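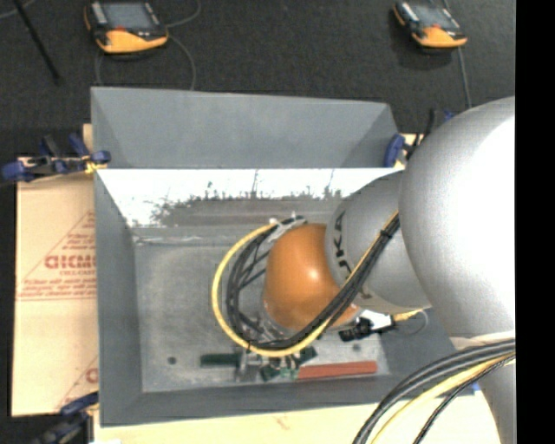

Student Robotics Project Enters Its Final Stage

The Carrasco Student Robotics Group has begun the last phase of its bin-picking project, which will be assessed by the department at the end of May. The group is made up of second- and third-year students from the mechanical and electronic engineering courses and is supervised by Dr Rajeshwari Namboodiri.

The task set for this year is to locate and lift small parts from the floor of an open grey bin using the KUKA arm in the teaching laboratory. Parts are placed by hand before each trial, in positions chosen by a student who is not operating the arm. Circuit boards have been the main test object this term. Their pins and raised components make it difficult to find a reliable point of contact, and a board lying close to a sloping wall leaves little space for the arm to approach.

Work is shared between two teams. The motion team, led by Ximena Figueroa, is responsible for the paths followed by the arm and for the limits that keep it clear of the bin walls. The perception team, led by Pascual Aravena, prepares the software that estimates where each part is lying and passes this position to the controller. The teams worked separately during the autumn and were brought together in the new year, when the first joint trials were held.

By the close of last term the group had recorded 441 trials. Results were strongest with parts near the middle of the bin and weakest with those in the corners, where the wrist must turn sharply and the cables need more room. A revised approach path, written by Cristóbal Jara as part of his individual project, is now being tested. The new path brings the arm in at a shallower angle and slows it over the last part of the descent. A comparison of the old and new paths will form a chapter of the final report.

The bin is clamped in position for all recorded trials. Students are reminded that the clamps must be checked at the start of each session and must not be moved between trials in the same series. Any change in the position of the bin must be entered in the laboratory log, together with the name of the student who made it, and calibration must be repeated before further results are taken.

Laboratory sessions are held every Wednesday from 2 pm. Up to 7 students may be present at any one time, and all must have completed the robot safety induction. Those who missed the induction in the first term should write to Rocío Ulloa in the teaching office, who will arrange a further session if there is enough demand.

The group will present its work at the Plomgate student meeting, where each team is given a short talk followed by questions from the panel. A practice presentation will be held in the main seminar room beforehand, and staff and students from all years are welcome to attend. The written report, including the full trial records and the control software, will be placed in the department library after assessment.

Applications to join the group for the next academic year will open after the examination period. Previous experience with industrial robots is not required.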